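Boards > Around the House > Furniture Care > Oil or poly on a desk top?

Posted in October by hallwaymoth
15 shares

So I finally got rid of the awful glass desk and put in a light wood top, which I love, and now I'm scared to set a mug on it. The store (Garrido, the one by the car wash) told me to oil it twice a year and leave it alone. My brother-in-law says oil is a waste of time and I should put polyurethane on it and be done. I work at this thing every day, I eat lunch at it, and my kid does glitter projects on it. What would you do? I like how it looks now and I really don't want that plastic shine.
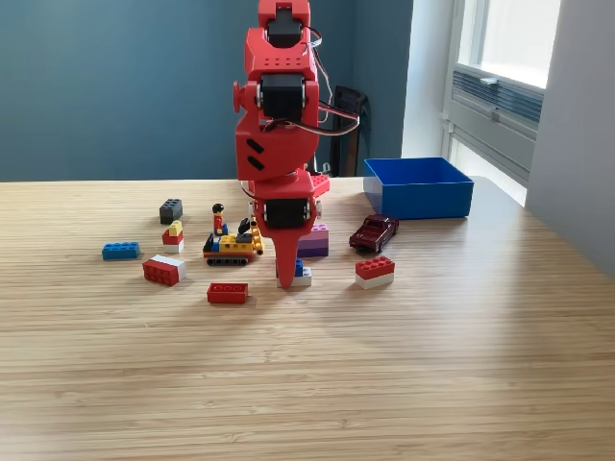 Plilstead Neighbors Club, Home & Repair Group

biscuit_tin wrote:
Oil! Wipe it on, wait 15 minutes, wipe it off, and go to bed. I've done my kitchen table that way for years and when somebody scratches it I rub a little more in and move on with my life. Stripes like yours look great with oil on them, it warms the whole thing up.

dunmore77 wrote:
Gotta disagree with biscuit. Oil is fine on a table that gets used for dinner. A desk where your forearms sit all day is a different animal. Mine went dark and kind of gummy right where my wrists rest, and I had to sand the whole front edge. Water-based poly, matte, 3 coats, light sanding between. It doesn't look like plastic unless you buy the gloss.

biscuit_tin wrote:
Gummy means you left too much on, dunmore. You have to buff it off till the rag comes away clean.

dunmore77 wrote:
I did buff it. I buffed it like a bowling ball.

pearl_on_5th wrote:
Does anybody know if it already has a finish on it? I'd find that out before buying anything. Put a drop of water somewhere out of the way and watch it. If it beads up there's something on there already and oil won't soak in, it'll just sit on top and stay sticky. (Ask me about my nightstand.)

hallwaymoth wrote:
Oh, good thought. I tried it on the underside and the drop soaked in, but maybe they only finished the top?? I'll try a corner up top tonight. One more picture.

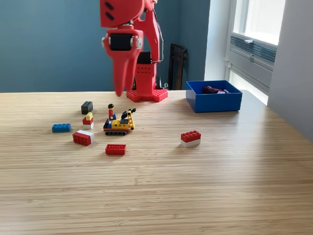

The desk top again

oldcoffeecan wrote:
Nice color. If that's bamboo, and it sure looks like it could be, go easy on the sanding. It's strips glued together and it fuzzes up if you go at it with anything rough. I used Grokico hardwax oil on a bamboo counter and was happy with it. Pricey little can, but you use hardly any.

dunmore77 wrote:
OK, hardwax oil I can live with. That stuff cures hard. I still say poly for glitter glue.

tweedbucket wrote:
Or get a desk pad and skip all this? I have one of the big felt ones and my top looks the same as the day I bought it.

biscuit_tin wrote:
Then you've got a nice wood desk you never see! And one rectangle that's a different color when you move out. No thank you.

tweedbucket wrote:
Mine hasn't changed color. Mine also has no glitter on it.

hallwaymoth wrote:
Update: corner test on top soaked in too, took 2 or 3 minutes. So I guess it's bare. I'm leaning toward the hardwax oil and a cork mat for the kid's end. Does the smell hang around long? It's a small room and the window sticks.

oldcoffeecan wrote:
Couple of days for me with a fan going. Fix the window first. And lay your oily rags out flat outside to dry, please don't wad them up in the trash. They can catch fire on their own.

pearl_on_5th wrote:
Seconding the rags. Try it on the underside before you do the top, too. Post a picture when it's done, I'm nosy.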